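Getting ketchup and grease stains out of a cotton tablecloth that has already been through the dryer

Posted in Laundry & Fabric Care
June 19, 2019 – viewed 438 times

Namia

I have a cream cotton tablecloth that we used for a cookout in April. It got two ketchup spots near the middle and a greasy patch at one end. I threw it in with the towels on warm, didn't look at it, and dried it on high. The ketchup spots are now a light orange and the grease patch looks like a shadow. I have washed it again since then with regular detergent and saw no change.

The tag says 100% cotton, machine wash warm, no chlorine bleach. I have oxygen bleach powder, dish soap, white vinegar and baking soda in the house. I would rather not buy a special product if one of those will do it. Is it too late, and which one should I try first?
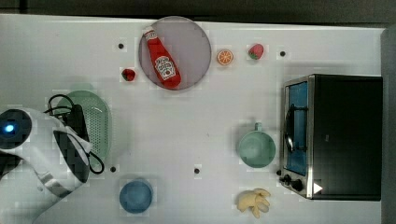
Tomato stains are two stains in one, and you have to treat them in order. There is some oil in most sauces, and then there is the red color itself, which holds on to cotton pretty well once it has been heated. Plain ketchup is easier than pasta sauce because it has little or no oil in it. If yours came out of a regular red bottle like the one lying on the plate, you can go light on the dish soap and spend your time on the color. The grease patch is a separate job.

For the ketchup spots:
Wet the cloth with cool water from the back side.
Rub in a few drops of dish soap and leave it 10 minutes. Rinse.
Mix the oxygen bleach in the warmest water the tag allows, following the amount on the tub.
Soak for 6 hours. Overnight is fine for white or cream cotton.
Wash as usual and hang it up to dry. Don't use the dryer until the spot is gone.

You may have to soak it more than once. Mine took 3 rounds on a set of napkins and the last bit of orange came out on the line in full sun. Sun does help with tomato, so put the stained side up.

For the grease, put dish soap on it dry, before any water touches it. Work it in with an old toothbrush, wait half an hour, then rinse warm. Skip the vinegar. It doesn't do much for oil and if you mix it with the baking soda you mostly get salty water.

– Eyvindsson
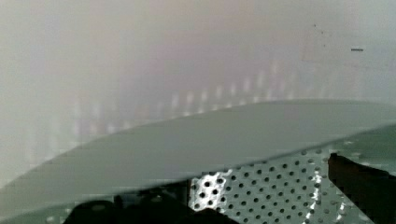 Astosell says the soak is right but the grease part needs more than dish soap once it has been dried in. Cover the patch with baking soda first and leave it overnight, brush it off, then do the soap. Also hold the cloth up to a window between washes. Grease that you can't see on a table shows up fast with light behind it, and if you stop too early it comes back as a gray mark the next time the cloth gets dusty.

One more thing, check the tablecloth for a stain-resistant finish. Some of them have it even when the tag only says cotton. Water will bead up on it for a second instead of going straight in. Those take longer to soak because the water has to get past the finish, and I would double the time.

Starkeo

just use bleach. works on everything

Namia

The tag says no chlorine bleach so I'm going to leave that one alone. Water goes straight in, so I don't think there is a finish on it. I started the oxygen bleach soak last night and one of the two spots is already lighter. The grease has baking soda on it now. Will try the toothbrush tomorrow.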